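2022年1月，Irndale

各位邻居、各位路过的朋友，还有从 Trumbridge 那边转过来看到这则启事的朋友：

Ustier 木器间想找两位兼职整理员，从开春一直做到六月底。如果您手边正好有热茶，不妨坐下来慢慢看，我写东西向来收不住，同事们已经劝过我好几回了，可招人这件事，我总觉得还是多说几句好，免得您大老远跑来，才发现跟心里想的不一样。

先说我们是做什么的。Ustier 木器间在 Kwok 大楼的二层，楼梯上来右手边第一扇门，门上的漆掉了一块，很好认。我们收旧的小木件：积木、棋子、线轴、木勺、小盒子、抽屉拉手、说不清用途的零碎，清洁、修补、登记，然后借给附近的学校、剧团和老人活动室用。有的孩子拿去搭城堡，有的剧团拿去当道具，有位老太太每个月来借一盒线轴，只是为了放在窗台上看。我们觉得这都很好。

去年秋天，Trumbridge 一户人家搬家，把阁楼里攒了几代人的木头小件全部送给了我们，一共281件，装在大大小小的纸箱和饼干盒里。搬上楼那天大家高兴极了，拆箱拆到天黑还舍不得走。高兴完了，活儿也就摆在那里了：到目前为止，登记好的有142件，剩下的还在架子上等着。我们几个人平时要管借还，要接待来访的班级，能安安静静坐下来整理的时间实在不多，所以才有了这则启事。

## 您来了以后会做些什么

说起来都是桌上的活儿。每次从架子上取一盒下来，把里头的东西一件一件拿出来，看一看，擦一擦，量一量，写一张卡片，再放进合适的盒子里。听着简单，做起来也确实不难，可是要耐得住性子。

**擦。** 大部分木件只是有灰，用软布干擦就行。有的缝里卡着东西，就用小刷子慢慢刷。要是碰上黏糊糊的，先别急着用水，拿来给 Valentin Bailly 看一眼，他会告诉您用什么、用多少。上了漆的、画了花纹的、贴了纸的，一律先问。我们从前吃过亏，一只好好的小鸭子，被热心人用湿海绵一抹，眼睛就没了，到现在大家提起来还心疼。

**看。** 有没有裂缝，有没有毛刺，有没有松动的地方，有没有从前修过的痕迹。用指腹顺着木纹轻轻走一遍，比眼睛看得还清楚。有毛刺的单独放一盘，我们会打磨好再借出去，毕竟很多东西最后是到小孩子手里的。

**写。** 卡片是纸的，用铅笔写，字不用漂亮，别人认得就行。写形状，写颜色，写大小，写您注意到的毛病。不知道是什么东西，就老老实实写“用途不明”，千万别猜。我知道猜是很有意思的，我自己就最爱猜，猜好了可以在喝茶的时候讲给大家听，卡片上就不要写了。

**配。** 旧东西常常是散的，一套积木分在好几个盒子里，棋子少了一个，盖子找不到身子。整理的时候多留一份心，觉得哪两样像是一家的，就在卡片角上画个小圈，等攒多了，我们挑一个下午专门来对，那是我最喜欢的下午，满桌子都是东西，每个人都在喊“你看这个是不是”。

**放。** 木头怕磕碰，也怕闷着。盒底垫布，重的放下面，细长的平着放。擦过的和没擦过的不要混在一个盘里，这一条最容易忘，我自己上个月就混过一次，只好整盘重来。

还有一些零碎的事：洗抹布、晾抹布、削铅笔、给盒子贴标签，学校来取东西的时候帮着核对一下单子。搬大件不归您管，楼下的大箱子有别人负责，您只要从架子上拿自己搬得动的盒子就好。

## 关于卡片，再多说两句

每次有新人来，问得最多的就是卡片怎么写，所以索性在这里写一个样子，您读了，大概就知道我们喜欢什么样的记录了：

> 小木块，长圆形，可以立放。顶部圆。木料一条浅、一条深，竖着相间，浅的近于淡黄褐，深的偏棕。中间略靠下横绕一圈粉红，颜色鲜亮。圆顶的边上另有一道细红线。用途不明。

就这样，几行字，没有一个难字。您看，写的人没有说它好看，也没有说它让人想起小时候（虽然我敢打赌，写的人心里一定是这么想的），只把看得见的写下来。以后有剧团打电话来，说想借“带一点红的、能立住的小东西”，我们翻卡片就能翻到它。

颜色最让人为难，同一块木头，上午看是黄的，下午看就是棕的。我们的办法是写两个词，一个写浅的地方，一个写深的地方，够用了。红色也分好多种，偏粉就写偏粉，偏橙就写偏橙，拿不准的时候问一问旁边的人，两个人说得不一样，就把两个说法都写上。您别担心写错，铅笔嘛，擦了再写。

大小我们用厘米，量最长、最宽和最高的地方。不规则的东西怎么量，各人有各人的办法，您用惯了哪一种，在卡片背面注一句就行。Valentin 对这件事特别认真，您要是愿意听，他能从直尺讲到卡尺，再讲到他在家具厂当学徒时挨的骂，一讲就是一壶茶的工夫。

## 关于我们的工作台和屋子

Kwok 大楼门楣上刻着1899，年纪不小了，墙厚，夏天凉快，冬天呢，老实跟您说，窗边有点冷，请穿暖和些，最好再带一双厚袜子。屋里有暖气，靠里的座位先让给怕冷的人，这是我们的老规矩。洗手间在同一层，走廊尽头。茶水随便喝，饼干看当天有什么，多半是有的。

桌子都是用旧了的，灰色木纹面，上头有白点子，有划痕，还有抹开的白印子。请您别为了它们费力气去刮，桌面就是给人用的，您放心地把胳膊放上去，放心地干活。需要小心的只有一件事，放东西之前先用手抹一下台面，有渣子就扫掉，免得在木件底下拖出新的印子来。

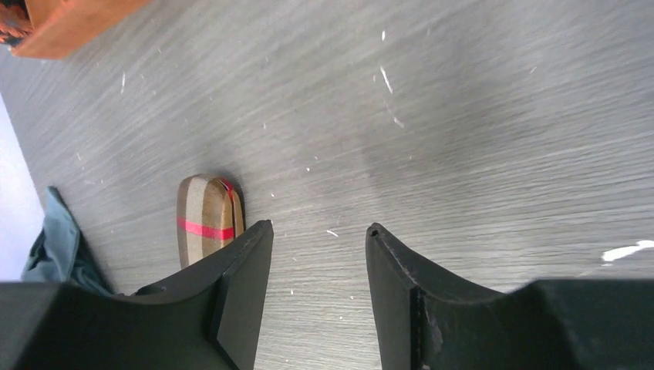 ## 我们想找什么样的人

**手轻。** 这是头一条。您平时洗杯子怎么样、翻旧书怎么样，大致就是这份工作需要的样子。

**有耐心，也愿意停下来。** 一个下午能整理多少件，我们不规定，也从来不比。有的盒子一打开，样样干净利落，一会儿就完了；有的盒子里全是碎片，光是分开就要一下午。您要是觉得累了、看花眼了，请站起来走走，去窗口看看街上的树，比硬撑着把卡片写串了强得多。

**认得字，写得清楚。** 卡片用中文写，会别的语言当然欢迎，偶尔有旧标签需要人帮忙认一认，可不会也毫无关系。

**好相处。** 屋子不大，大家胳膊挨着胳膊，有人爱聊天，有人爱安静，我们的做法是上半场随便聊，下半场尽量轻声。您喜欢哪一种都可以，提前说一声，座位好安排。

木工经验不要求。从前来过的人里，有退休的语文老师，有在面包房上早班的小伙子，有正在写论文、想找点事情让脑子歇一歇的研究生，个个都做得很好。年龄方面，满十八岁就行，上面没有限制。坐着干活、站着干活都可以，我们有一张高一点的台子，您来的那天试试哪张顺手。视力不太好的朋友也请别急着关掉这一页，我们有放大镜和台灯，有些活儿，比如找毛刺，本来就是靠手的。

对木屑和灰尘过敏的话，请先告诉我们。打磨在隔壁的小间做，门是关着的，但旧盒子拆开的时候难免扬灰，我们备了口罩，您觉得需要，随时自己拿。

## 时间和报酬

每周两个下午，每次三个半小时，中间歇一次，喝茶。具体哪两天，等两位整理员定下来以后坐在一起商量，我们尽量迁就您，接孩子的、上课的、要陪家人看病的，都请直说，总能凑得出来。哪周实在来不了，提前打个招呼就行，日子长着呢。

按小时付钱，按月结，试做的那一次也照样算钱。交通费凭票另外报，从 Trumbridge 坐车过来的朋友请把车票留好，我知道车票最爱钻进大衣口袋的里子，请多留点神。具体的时薪会写在回信里，您看了觉得合适再约见面，省得大家都不好意思开口。

工作从二月开始，到六月底结束。六月底我们打算把整理好的木件摆出来，请送东西的那户人家来看看，也请附近的邻居来坐坐，您的家人朋友当然也一起来。桌子都拼到屋子当中，想拿起来看的就拿起来看，我一想到那一天就已经开始发愁该烤什么点心了！

## 怎么报名

写一封信给 Valentin Bailly，投到 Kwok 大楼一层的 Ustier 信箱，或者直接送到二层来，开门的时候总有人在。不需要简历，您愿意附上也欢迎，但我们更想读到下面这些：

- 您的名字，怎么联系您方便，一天里什么时候打电话不会吵到您；
- 每周大概哪几个下午有空；
- 您为什么对这份工作有兴趣，一两句就够，写一页我们也会认真读完；
- 请挑一件您家里的小东西，照前面那张卡片的样子，给我们写几行。勺子、纽扣、钥匙牌都行，不一定是木头的。

最后这一项请不要紧张，它没有标准答案，我们只是想看看您是怎么看东西的。上回有位应征的朋友写了一只缺口的醋碟子，写得那么仔细，我们几个人传着看了好几遍，后来她来上班，大家头一句话都是问那只碟子好不好。

收到信以后，我们每一封都会回。合适的话，会请您来试做一个下午：先喝杯茶，在屋里转转，然后取一盒东西，跟 Valentin 一起整理。没有人站在背后盯着您，您也正好看看这屋子、这些人合不合您的意。试完觉得不喜欢，尽管说，我们照样高高兴兴送您下楼。

## 几个常有人来问的事

**能不能带孩子来？**
工作时间不太方便，台上有细小的东西，也有针和刀片。借还时间欢迎带孩子来玩，靠门的矮架上那些都是可以随便摸的。

**能不能和朋友一起报名？**
当然可以，请各写各的信，在信里提一句就好。只是名额一共就两个，未必能正好把你们排在一起，先请多包涵。

**我家里也有一箱旧木头东西，能不能一起带来？**
我们心里是很想说能的，可架子眼下真的满了。请您先在家里收好，等六月过后再来问，最好列一张小单子，写写都有什么。

**要不要自己带工具？**
不用。软布、刷子、铅笔、尺子、放大镜都有。您要是有用顺了手的围裙，带来也好，我们的围裙只有一个尺寸，高个子穿上总有点滑稽。

**只想来一两次，可以吗？**
这次找的是能做到六月底的朋友。不过对卡片那个下午，就是大家一起把散件配成套的那次，我们会另外贴通知，到时候人越多越热闹，请留意楼下的布告板。

**没选上怎么办？**
信我们会留着，除非您说不要留。秋天若是再有活儿，先给写过信的朋友打电话。

还有什么想问的，上楼来问就是了。下午来的话，闻着茶香往右拐，敲不敲门都行，声音大一点，Valentin 低头看东西的时候常常听不见。

Ustier 木器间 敬上

又及：楼梯第三级有点松，上来的时候请扶一下栏杆。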